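Suture Bench, Build Gallery
Posted Sep 29, 2023

Hi all! A lot of you on the shop list asked for pictures of what Aldo Colombo and I have been up to at the back bench at Cendwood, so this page is for you. Short version: we are building a two-arm stitching rig out of retired surgical instruments, a pile of servos and far too much cable. The left arm is called Pace and the right arm is called Zulleck (Aldo names things, I solder things). Each arm holds one wristed instrument, and each wrist is driven by cables running back to a pulley box I printed in my garage. Everything gets run from two hand controllers clamped to the front of the bench, and there's a foot pedal that freezes the whole lot. I use the pedal more than I'd like to admit!

The pulley boxes are on their second version. The first ones flexed so much that the jaws closed a good bit after you asked them to, which makes tying a knot feel like texting somebody with bad reception. New boxes have a steel plate screwed to the back, and I re-tensioned every cable with the little fish scale from my tackle box.
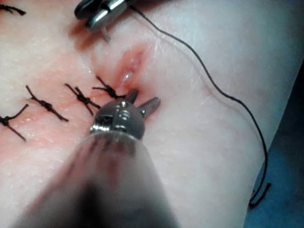
Knots were the reason I wanted this project in the first place. I can't sew a button on with my own hands, so naturally I decided to do it through 12 servos. The trick (thanks, Aldo) is to lay the thread out where it can't get snagged before going anywhere near the next bite. You can follow the loose black thread all the way from the upper grasper, out over the right side and down onto the blue drape, and that's a nice long tail to work with. The closed part has those black interrupted stitches going across it, each one separate with its own knot, so a bad one can be snipped without losing the row. The gap by the jaws is still waiting for its stitch. My scaling is set so the hand controllers move a lot and the tips move a little, and I think I could go even slower.

Parts talk, for those who asked. The controller board is a Birnarero, the older one with the screw terminals, and I paid 200 dollars for it from a guy clearing out his basement. All in we're at 374 dollars for the September stretch, mostly the board, bearings and cable. The instruments came in a mixed box, so no two of them had the same amount of slop and every one needed its own calibration file.

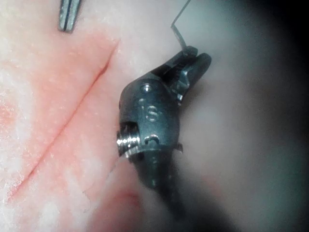 Calibration goes like this: drive each joint gently to its end stop, back it off, write down the number, do it again after the cables have warmed up for a while. If the two numbers don't agree I go hunting for a slipping pulley. Zulleck passes nearly every time. Pace drifts in the wrist roll, and I've already swapped the motor and the set screw, so the coupler is next on my list.

Still to do: shorter cable runs on both arms, a proper cover for the Birnarero (it's living under a sandwich box lid right now), and a softer spring in the foot pedal. Aldo also wants to redo the controller grips in wood. If you've got a scrap of cherry or walnut lying about, leave it on our shelf with your name on it and we'll owe you a coffee. And if anyone has a coupler with a 2 mm bore, please shout, I'd love to get Pace sorted before the next open bench night!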